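Tustari Working Group on Household and Shop Chores
Minutes of the Tuesday meeting, room 12, start 14:00

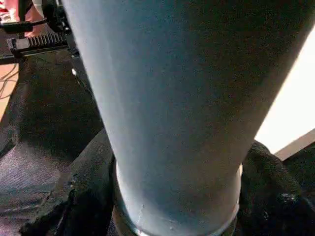

Chair: Špela Stojanović. Minutes: Nassoro Obura. The minutes of the previous meeting were accepted with one correction: the Zullotard shop has two floors, and the stockroom is on the upper one.

1. Which chores can we give to a machine now?
Špela reminded the group that Gellden, our partner for the home trials, asks for a clear answer before September. They want a list of chores which a machine can do alone, and a second list of chores where a person must stay near.

Nassoro presented the results of the picking-up task. In 152 tries the arm took the object and put it in the correct place 604 times out of all steps recorded, where each try has four steps. Špela asked that the next report gives full tries and single steps in two separate tables, as the present way is difficult to read. Nassoro agreed.

It was discussed that round objects which become narrow at the lower end are still a problem. If the fingers close too low, the object can lean. If they close too high, they can slide down. The textured finger covers are better than the smooth ones in the opinion of most members, but we did not yet compare them in a fair way.

2. Shop floor
The Zullotard manager wrote that filling shelves at night would be the most useful chore for them. The group thinks this is possible for boxes of one size. For mixed goods it is too early. One member said that a worker does the same shelf in 40 minutes and also sees when a label is wrong. This remark was noted.

3. Home
Folding of clothes stays on the second list. Clearing a table was moved from the first list to the second, after a long discussion. Špela was against the move and asked to have this in the minutes.

4. Work on carpet
MacLeod offered to lend us their test flat for two weeks. It has carpet in one room only. Accepted with thanks.

5. Actions
Nassoro: new tables, and a plan to compare the finger covers.
Špela: answer to Gellden and to the Zullotard manager.
All: read the draft lists and send comments by e-mail.

6. Other business
The key of room 12 must go back to the front desk after each meeting.

The meeting was closed at 15:35.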